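Hello again from the Norton Clock Project, and thank you for being so patient while I got this written up. I know it was meant to reach you earlier in the month, but we've been flat out!

The big news is that the weights are down from the tower and the old ropes are off. Hefin Lougher had been worrying about the top pulley ever since our February visit (quite rightly, it was worn nearly through on one side), so we've moved that job to the front of the queue. Your grant paid for 48 metres of new line and there's a bit left over for spares.

I've also been through the parish minute books for the history leaflet, which is slow going but lovely. The clock seems to have stopped for most of one winter over an unpaid bill, and the arguments go on for pages. Mali Trevor is typing up the best bits for the school.
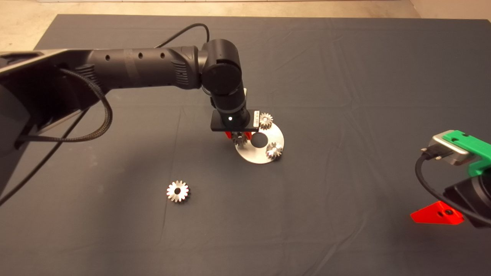
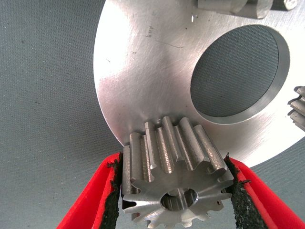
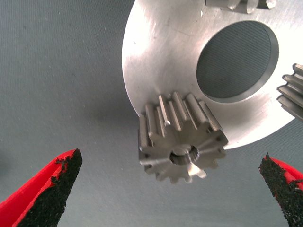 Grey cloth in all three, and metal parts in the second and third.

Norton, Sep 14, 2023

Now, money. We've spent £740 since my last report, nearly all of it on the line and the scaffold tower, and I've kept every receipt in the blue folder if you'd like copies. The Vaughan quote for regilding the hands came in higher than we'd hoped, so I've asked them to price the hour hand and minute hand separately and we'll see where that leaves us.

The open afternoon went really well. Some 207 people came through the door, the cake ran out by three, and five of them have asked to learn how to wind the clock – I'd have been happy with one! Hefin is working out a rota and wants everybody to do the ladder talk before they go up.

Still to do before the next report: the louvres on the north side, a proper lock for the trapdoor, and the leaflet, which needs a printer. I'm waiting to hear back about the trapdoor and will ring you as soon as I've got a price.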